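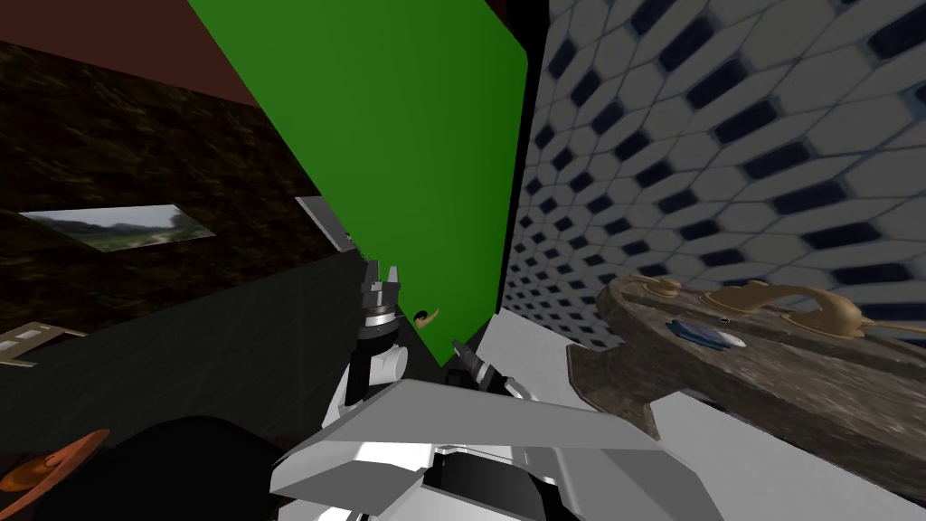
Television Serial Drama: Structure and Audience
Unit 6: The Long-Running Family Serial

Purpose of this unit

Unit 6 examines how a daily family serial sustains a story over several hundred episodes. Students will already be familiar with the terms episode, arc, and season from Unit 2. The present notes add three further terms (strand, hold, and turn) and apply them to the set text, Hilladon, a domestic serial that the course follows from its opening block through the second wedding storyline.

Students should read these notes before the seminar and bring a copy. The viewing list is at the end.

6.1 The strand

A strand is a line of story attached to one relationship. A strand belongs to a pair, or occasionally to a household, and it continues for as long as something between those people is unsettled. In Hilladon the principal strand in the opening block is the one between the widowed mother and her elder daughter. The courtship strand begins later and at first takes up very little screen time.

Most episodes of a daily serial carry two or three strands. One is given the opening and closing scenes and is called the lead strand. The others are placed between. Writers commonly rotate the lead so that a viewer who follows only one relationship will find it in the lead position at least once a week.

A character may belong to several strands at once. The daughter in Hilladon is in four by the end of the first block, and her position as the person who knows something in each of them accounts for much of the plot that follows.

6.2 The hold

A hold is a delay in the delivery of information that the audience already has. The stepfather's letter is the standard case. Viewers see it written in episode 21. The daughter does not read it until much later, and in the intervening episodes it is moved, hidden, found by the wrong person, and returned to the drawer.

Holds are often criticized in the press as padding. For the purposes of this course they should be treated as a technique with its own rules. A hold requires that the audience be reminded of the withheld information at regular intervals, that at least one character come close to discovering it, and that the eventual discovery alter a strand other than the one in which it began. Where the third condition is missing, viewers tend to describe the storyline as having gone nowhere.

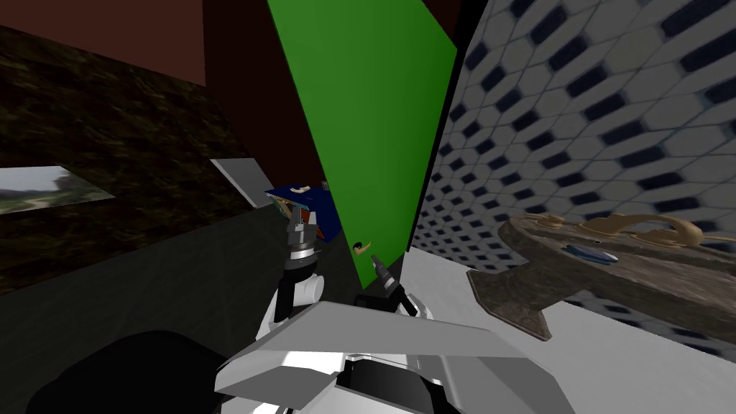 The length of a hold is also governed by matters outside the script. Actor availability, festival episodes, and changes of broadcast slot all affect it. When Hilladon moved to an earlier evening slot, the production office extended two holds so that new viewers could catch up before the discovery scenes.

6.3 The turn

A turn is the scene in which the terms of a relationship change. A quarrel is not a turn if the two people stand in the same position afterward. Students regularly lose marks on this point by listing every raised voice in an episode.

Compare the two kitchen quarrels in the wedding block. In the first, the daughter accuses her stepfather of spoiling the ceremony, he denies it, and both return to their previous habits. In the second, the same accusation is made in front of the grandmother, who takes the daughter's side. From that point the stepfather must ask the grandmother's permission before making any household decision. The second quarrel is a turn.

6.4 Weddings

The wedding is the most expensive and most heavily promoted event in the form. It normally fills between one and two weeks of episodes and brings every strand into a single location. Funditwood, the second serial on the viewing list, gives 16 episodes to one wedding, with the ceremony itself placed well before the end.

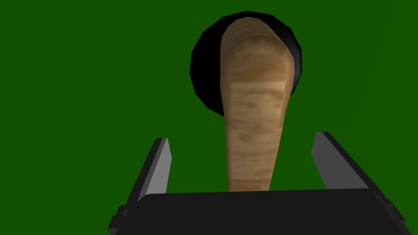

The episodes after the ceremony deserve closer attention than they usually receive. A courtship strand has ended and the serial must replace it. The most frequent solution is a conflict between the new spouse and a child or sibling of the household, prepared by small slights during the celebrations. Students should look for these slights and note which are recalled later in dialogue.

Viewing list

Hilladon, episodes 1 to 6, 21, and 168
Funditwood, the wedding block
Vuvby, pilot episode only

All titles are held in the Sebastian Library viewing room and may not be removed. Subtitles for Vuvby are available on request at the desk.

Written exercise

Choose one episode from the list. Identify its strands, name the lead strand, and state whether the episode contains a turn. If it contains a hold, give the scene in which the audience is reminded of it. Answers should be typed and double-spaced, and should not include a plot summary. Submit through the course office before the Unit 7 lecture in April.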